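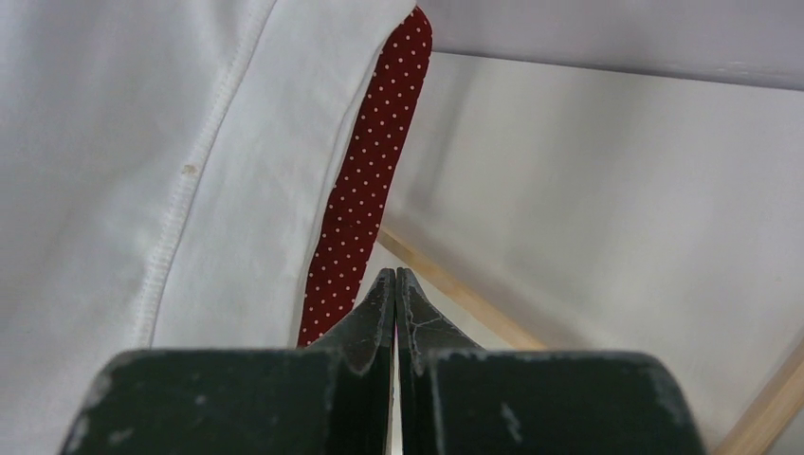
Who can join the Gargate Robotics Club?
Any student in grades 9 through 12 at Gargate or at Clusitz, the school across the river. You don't need to have built or programmed anything before. Students who are new in the fall start in a pair with a returning member and stay in that pair until winter break.

What is the club working on this year?
Handling cloth with a single arm and a two-finger gripper. The arm has to take hold of a piece of clothing, lift it, and set it down where the team says it will. Hard objects were last year's subject. Fabric is more difficult to program for, as it changes shape every time it is touched.

Do we have to buy anything?
No. The arm, the laptops and the spare parts belong to the club. Dues are $90 for the school year and cover safety glasses, a T-shirt and bus fare to the Ristlow meet. Talk to Imani Makori if the dues are a problem. She is the faculty advisor and the conversation stays private.

When do you meet?
After school from 3:15 until 5:00, twice a week. The schedule is posted on the lab door at the start of each month. In the month before the meet the lab also stays open until 6:30.

What kind of clothing can I bring in for practice?
Clean, old, and with your name on a tag. Shirts, aprons, pillowcases and skirts are all fine. Prints and contrasting trim are welcome. A white garment against a white background is hard for the wrist camera, and a strip of red polka dots next to a white edge gives it something to find. Please leave out anything with pins, loose beads or metal hooks.

Will my clothes get damaged?
They can. The fingers have scuffs and chips in the coating, and thin knits may snag on them. Don't bring anything you would mind losing.

How does scoring work at Ristlow?
Each team gets 5 attempts. Points are given for the first grip, the lift and the placement, up to a total of 700 for the round. A dropped garment ends that attempt but keeps the points already earned. The full rules are in the Ristlow handbook, and there is a printed copy in the lab.

What software do you use?
Python for nearly everything. The control program is called Goel and was written by club members who have since graduated. The notes are uneven, so ask before changing the settings file.

Can I miss a meeting?
Yes. Write in the log what you were doing and where you stopped, so your partner can carry on. If you will be out for more than 2 weeks, tell Ms. Makori.

How do I sign up?
Pick up a form in the main office or in the lab. A parent or guardian needs to sign both sides. Forms are accepted all year, but the travel list for Ristlow closes in February.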